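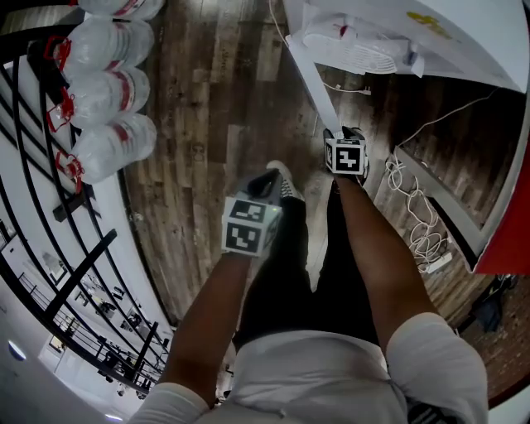 One gripper for each hand, and each one wears its own patterned cube.

How do you teach a robot to pick things up?

Think about the last time you picked up a sock. You probably didn't plan it at all. Your eyes found the sock, your arm went down, your fingers closed just hard enough, and up it came, all while you were thinking about lunch. A robot can't do that until someone has helped it learn, and helping it learn is what the students in the Hastuvbridge robot club do after school.

Their project is called Edari, and the idea behind it is a friendly one: if you want a robot to learn a job, do the job yourself first, using the same kind of hand the robot has.

Borrowing a robot's hand

A robot's hand is often called a gripper. Many grippers have no thumb and no pinky, only a pair of stiff fingers that open and close like kitchen tongs. The students hold grippers with handles on them, one in each hand, and use those to pick things up and put them down. It feels very silly to begin with! Danylo Savchuk, who is in the club, spent most of his first afternoon chasing a glove across a desk, and he says his hands kept wanting to let go of the handles and just grab it.

What are the square patterns for?

You may have noticed the black and white squares on the cubes. They look a bit like a crossword puzzle that forgot its words. They are called markers, and they are made to be easy for a computer to spot. When a camera sees a marker, the computer can work out where it is and which way it is tilted - a square looks squashed if you see it from the side, and the computer is very good at noticing exactly how squashed. (Try it with a cracker. Hold it flat in front of your face, then turn it slowly and watch its shape change.)

A camera on a gripper helps too. It sees the job from close by, almost as if your hand had an eye in the middle of the palm.

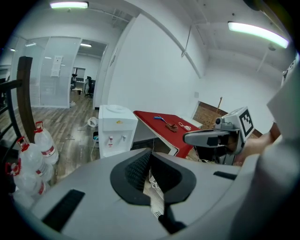

Doing it again, and again, and again

One try isn't enough to learn from. If a robot only ever saw a cloth picked up from the left side of a desk, it might be very puzzled by a cloth on the right. So the students move things about, and start from different places, and go slowly sometimes and quickly at other times. In August the club saved 937 tries. Augustina Antwi, who leads the group, keeps the clumsy ones as well, in a separate folder, and the students look through them together when their arms get tired.

Try it at home

Ask a grown-up for 2 pairs of kitchen tongs, one for each hand. Now try to fold a dish towel. Ask a friend to watch and tell you what your hands did, step by step, and then swap places and see if your friend folds it the same way.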